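Skin Care Basics, Unit 4: Cleansers and the Skin Barrier
Class notes for the Monday evening group

Hi all! Bring your notes from Unit 3, as I'll be leaning on the pH chart again, and please read the Tierney chapter before you come in (the short one, don't panic).

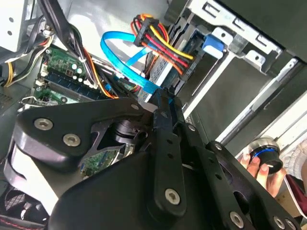
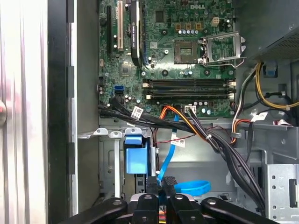
Tomomi Kinoshita

So, cleansers. I used to wash my face with whatever bar was by the sink, and my cheeks felt tight all day. I thought tight meant clean! Old-style soap is alkaline, usually pH 9 or 10, and the surface of your skin sits nearer 5. Wash with it twice a day and you strip out some of the fats that keep water in.

Words to know: surfactant (the part that lifts oil), humectant (pulls water in, glycerin is the classic), occlusive (sits on top and slows water loss, like petrolatum).

For the label exercise we'll compare two face washes, Navura Gel and Drinus Cream Wash. Find the first surfactant on each list and mark where the fragrance comes. Remember, ingredients run from most to least until you get down to 1 percent, and after that the maker can put them in any order they like.

Patch testing: a dab on the inner forearm, and check it over the next couple of days. I skipped this once with a peel and regretted it for a week.

Homework is page 162, questions 1 to 16. Skip question 9, it belongs with Unit 6.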